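Subject: Re: [stats-teach] Small samples and the "hot streak" handout
Date: May 16, 2024

Hello all,

Thanks for the kind note about the handout, and sorry to be slow getting back to the list. April got away from me completely!

> We tried your free throw exercise with the Nedport evening group and
> they loved it, but half of them came away convinced that streaks are
> never real. Is that what you meant them to take from it? Also, is 38
> shots enough to say anything?

No, that isn't what I meant, and I can see the wording on page 2 invites it. The exercise only shows that a run of 5 makes will turn up fairly often by plain luck, so seeing one tells you very little. A player could still have a real warm spell, and 38 shots would be far too few to pick it out.

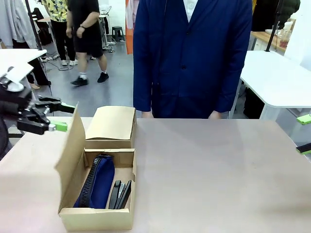

I used to have people flip a coin 53 times and write down the longest run before we ever mentioned basketball (pennies everywhere, but such a cheerful noise). They nearly always guess too low beforehand, and once they've been surprised by their own coin they are much gentler with the player. I dropped that part when I shortened the handout and I'm sorry I did. It's going back in.

As for the Triltar worksheet someone brought up last month, I like it very much, though it starts counting only after a streak has begun, and that tilts the answer. I'd let the group find that for themselves if you have the time.
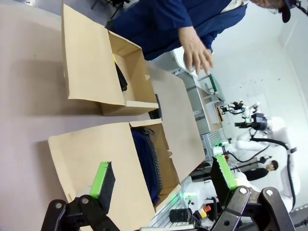 What I plan to change in the handout

- Put the coin flips back at the start, with room to write out the whole sequence.
- Reword page 2 so it says "we can't tell from this" in so many words.
- Swap the Cedix spreadsheet for a paper table, as two of you asked.

If anybody has shot-by-shot records from a local league that they're free to share, I would dearly love to see them, however messy.

Warmly, and with thanks to everyone who wrote,
the handout person at Mahasneh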